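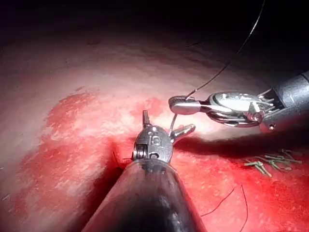 **Ticket:** Banton visitor room, live view from the suturing station
**Opened by:** Sebastián Ulloa
**Opened:** 2024-01-08
**Status:** Resolved, one item left open
**Priority:** High (open day)

**Problem as reported**

Picture on the visitor room wall display freezes for a few seconds, then jumps ahead. Surgeon console is fine. Started during the first morning demo for the Mühlbauer group. The people at the console didn't know until a visitor came through and asked why the needle had stopped moving.

**Setup**

- Two-instrument suturing demo, curved needle on black thread, needle passed from one instrument to the other
- Console and robot in the demo lab, wall display in the visitor room at the far end of the hall
- Video goes through the Flornirau encoder to the Wiva player behind the display
- Encoder was moved to a new shelf before the open day

**Log**

09:40 – Watched the wall display through one full needle handover. It froze twice. Console operator reported smooth video the whole time, so I left the robot side alone.

09:52 – Restarted the Wiva player. Good for a while, then froze again at the same kind of moment, when both tips were moving fast near the glare. Still parts were OK.

10:05 – Swapped the display cable. No change. Put the old one back.

10:15 – Checked the encoder page. Bitrate was set to variable with a very high ceiling. The visitor room link is on the guest switch, which was also carrying phones and the sign-in tablets. Dropped frames: 38 since the last restart.

10:20 – Set the encoder to a fixed 2000 kbps. Freezing stopped, but the picture got blocky in the red areas and you could not follow the thread. The lead on the demo said she couldn't teach from that. Fair enough.

10:35 – Break between groups. Moved the encoder and the player off the guest switch onto the lab switch, port 6. Put the bitrate back up and left it fixed. Thread is sharp again on the wall display, even where it runs up into the dark part at the top.

10:50 – Second group in. Ran two handovers and one full stitch. No freezes, dropped frames at zero.

11:30 – Someone at the back said the bright spot near the instrument tips was too white to see the tissue. Same on the console, so it isn't a video link problem. Turned down the contrast on the wall display a little. It helped the red side more than the bright side. Did not touch the light level, that belongs to the operator.

**Cause**

Encoder was plugged into the guest switch when it was moved. Variable bitrate made it worse whenever there was a lot of motion.

**Fix**

Both units on the lab switch, fixed bitrate, setting saved as the startup profile. Power cycled the encoder after lunch to check that it comes back with the right profile. It does, but give it time – the picture takes 10 seconds to show up.

**Still open**

Delay between console and wall display is long enough that the talk gets ahead of the picture. Presenter was asked to wait for the wall before explaining each step. Would like to try the player's low-delay mode before the May visit. Needs a firmware update first, and I don't want to do that with groups in the building.

Labeled both cables and taped a note to the shelf. Leaving the ticket linked to the May setup list.

– S. Ulloa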